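Irosari 11
Hand and step labelling for head-view video
From Umance

Irosari takes video shot from head height and gives you back a timeline: which hand, doing what, to what. Planner people want steps, perception people want masks. You get both out of one pass, same file.

Built for two-handed household work. Cleaning, tidying, folding, the fiddly stuff. Left and right hand are kept as seperate tracks all the way through, so "both hands pulling a tissue apart" comes out as one joint action with two grips.
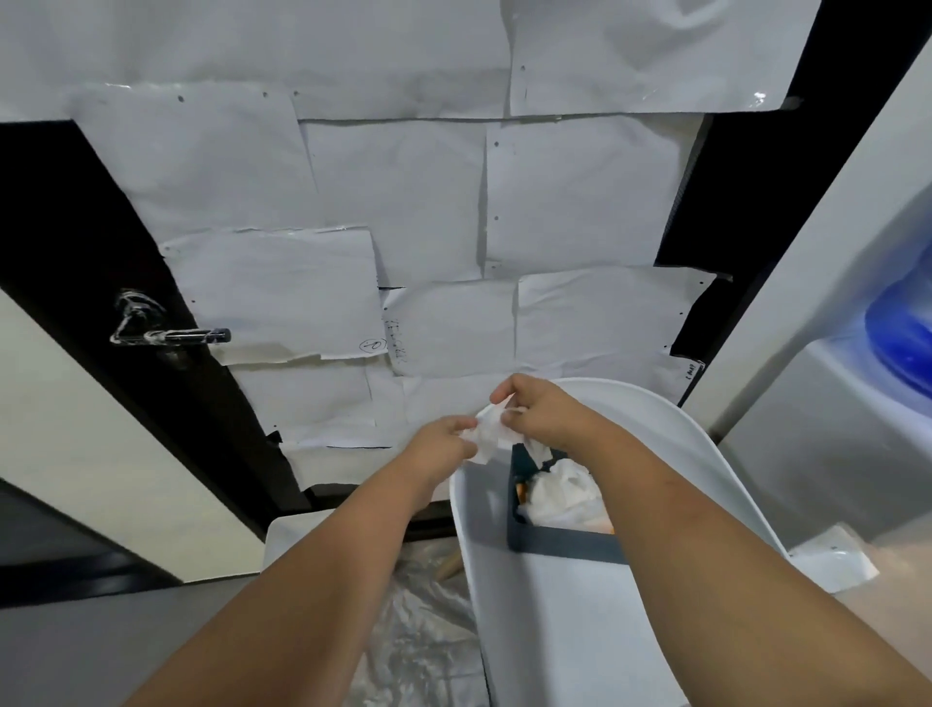

Lendton, July

New in version 11: soft items. Tissue, paper towel, cloth. Older builds lost a crumpled white tissue against white paper more or less straight away. The tracker now holds an outline through folds and twists and flags low confidence instead of guessing. White on white is still the hardest case, check those clips by hand.

What's in the box
Labeller, desktop and headless
Step editor with undo (finally)
Owino export, for feeding steps straight into the Owino planner
231 action labels, 218 of them with left/right variants
Contact timing per hand

Trained on over 3,000 clips from working homes. Cluttered walls, shiny tape, dark doors, all left in. No tidy lab benches.

Contact types
Grip, pinch, press, rest, wipe. A hand braced flat on a door while the other wipes the knob gets "rest" and "wipe", logged seperately, same time base. Support hands used to be dropped as idle. Not any more, and planners do noticeably better for it: the brace is half the job.
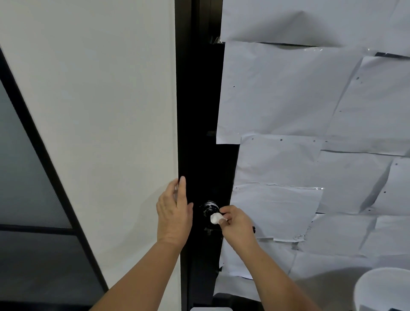
Can I add my own labels?
Add them in the step editor, then run a short retrain on your own clips. Custom labels go through the Owino export the same as ours.

Needs
Linux, one decent graphics card. Headless runs fine without a screen. Depth is optional, plain colour video will do.

Licence
Per seat or per site. Site licence includes updates until the next main version. Upgrades from 10 keep there project files, older than that need the converter, free on the downloads page.

Trial build available, full features, exports watermarked. Ask through the contact form and say which camera you use.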